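The Glass Table Problem

I spent most of Saturday at Kundomik, which is the shared workshop I joined in January, and I came home with sore knees and a very long list. It was a good day, though!

If you're new to this blog, Titik is my attempt at a two-armed robot that can do one boring chore properly. The chore is wiping a table. I picked it thinking it would be easy (ha), and then I picked a glass table on top of that, so really I have only myself to blame. Glass throws reflections all over the place, and Titik's depth sensing looks straight through it to the floor half the time. The floor! It kept trying to reach for a surface that was a whole table leg too low.

So this round I gave up on depth for finding the top. I typed in the height by hand, set the arm to stop when it feels a push, and let it go down slowly. The old speed setting was 150 and I took it all the way down to 10. It looks ridiculous at that speed — you could make a sandwich between strokes — but I'd much rather have slow than a cracked tabletop.
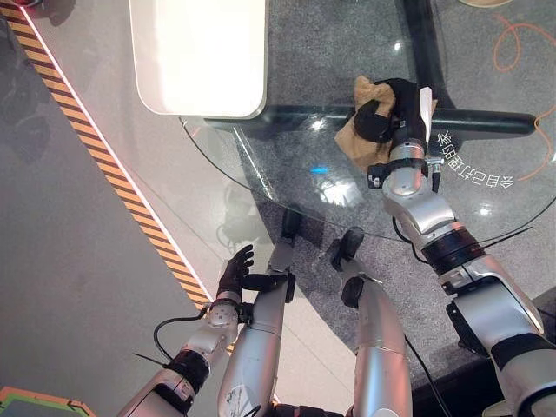 Right hand pressing the cloth to the glass, left hand open near the rim.

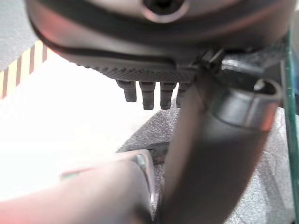
Cloth is its own headache. A folded one is lovely for the first few strokes, then it starts creeping up under the fingers and you end up wiping with a ball. I tried starting with it bunched on purpose, and I think I like that better. The contact patch is smaller, but it stays put more. Next time I want to try something thicker, maybe an old towel cut down.

The other thing eating my time is the logging. I've been saving every run with a number, and we're at run 106 now, and my notes for the first half are basically useless because I wrote stuff like "better??" and nothing else. Better than what? I've started using Tustow, the little script I wrote last winter for tracking my print settings, and it does fine for this too. One line per run: speed, push limit, which cloth, what went wrong. I cap each log at 2000 lines so I can still open it on my ancient laptop.

Still on the list: a softer stop at the end of each stroke, tidier cabling on the left side, and some way to plan a path along a round edge that doesn't leave a dry crescent every single time. I've been drawing circles on the backs of envelopes all week trying to work that one out. If you've done curved wiping paths before, please leave me a comment, I'm all ears.

I also stopped at Butkienė on the way home for screws and walked out with a bag of screws and two cinnamon rolls, so that's dinner sorted.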